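4. Field demonstration: the open day at Susach

4.1 Purpose and setting

The simulated gallery described in Section 3 was first shown outside the laboratory at an open day held in November at the Susach site. The event had two aims. The first was to let members of the public follow a mobile robot through a guided visit and to record how well they understood what it was doing. The second was to test whether the Zodwood navigation software would run without interruption for a full working day, with visitors choosing the tasks. Earlier trials had been carried out by members of the project, who knew the layout of the rooms and tended to ask for things the system could do.

Visitors were received in groups. Each group was given a short spoken introduction and then moved to a table with two displays. One display carried the view from the robot's simulated camera. The other carried a floor plan with the planned route, the robot's estimated position and a line of text giving the current step of the task. A member of staff sat beside the table to answer questions but did not operate the controls unless asked.

In total, 144 visitors took part over the day, in 16 groups. Of these visitors, 47 agreed to complete the written questionnaire discussed in Section 4.4. The remainder gave spoken comments only, and these were noted by staff after each group had left.

4.2 The visit task

The task was kept simple so that it could be explained in a few sentences. A visitor selected a work from a printed list, and the robot was required to travel to it, turn towards it and hold its position while a recorded commentary was played. The list was restricted to well-known paintings. In an earlier version the walls had carried plain coloured panels, and trial users had found it hard to say whether the robot had stopped at the right one. Familiar works removed this difficulty, as most visitors could judge the result without help.

Rooms were rendered with dark walls and wooden floors. This choice was made for the benefit of the localisation module, which relies on the line between wall and floor to correct the heading of the robot. A clear difference in tone between the two surfaces gives a stable edge at most viewing angles. It also had a practical advantage for the visitors, who could use the same line to understand which way the robot was facing.
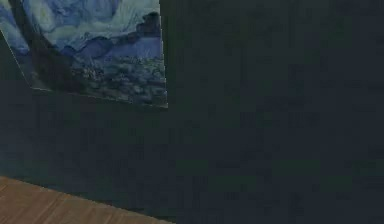

Figure 4. Simulated view of a gallery wall with a reproduction of "The Starry Night", seen at an oblique angle.

The approach to a painting was divided into five steps: leaving the starting point, entering the correct room, finding the wall, turning towards the work and holding still. The name of each step appeared on the second display as it began. During the morning the names were those used in the software itself, and several groups reported that they did not know what was meant. Plainer wording was put in place at midday and kept for the rest of the event. Results from the morning and the afternoon are therefore reported separately wherever they depend on the text shown.

Oblique views deserve particular mention. A robot travelling beside a wall sees a painting at a slant and often in part only, and it must decide on that basis whether the work is the one requested. The Vateck recognition component compares the visible portion with a stored copy of each work after correcting for the angle. Where the score is too low, the robot continues along the wall and tries again. Visitors frequently took this further movement for an error. Staff were asked to explain it, and we now consider that the display should state openly that the robot is looking for a better view.

4.3 Conduct of the demonstration

The system was started before the doors opened and was left running until the last group had gone. It was restarted once, during the midday break, in order to load the revised wording. No restart was needed while a group was present.

Some departures from the written plan should be recorded. The commentary for two of the works was too quiet to be heard when the hall was full, and staff read the text aloud in its place. Several groups asked to send the robot to the same painting twice, in order to see whether it would take the same route. This was permitted, although it lengthened the sessions and reduced the time left for questions. One group of school pupils asked for the robot to be stopped halfway along a corridor and given a new destination. The planner accepted the change, but the floor plan continued to show the old route for several seconds. The fault was traced to the Lò display library and was corrected after the event.

4.4 Responses from visitors

The questionnaire asked visitors to state in their own words what the robot had been trying to do, whether they thought it had done so, and at what point, if any, they had been unsure. Answers to the first question were generally accurate. Uncertainty was most often reported at the fourth step, when the robot turned towards the work. At that moment the camera view changes quickly while the marker on the floor plan stays in one place, and the two displays can seem to disagree.

Afternoon groups were more likely than morning groups to name the steps correctly. We do not attach great weight to this result, as the afternoon groups contained more adults and were given slightly longer introductions. It does, however, agree with the spoken comments, in which complaints about technical wording came mainly from the earlier sessions.

A number of visitors asked whether the same software could be used in a real museum. The demonstration provides no evidence on that question. The simulated rooms contained no moving people, and the lighting did not vary during the day. Work on both points is described in Section 5, together with the changes made to the display following the comments received at Susach.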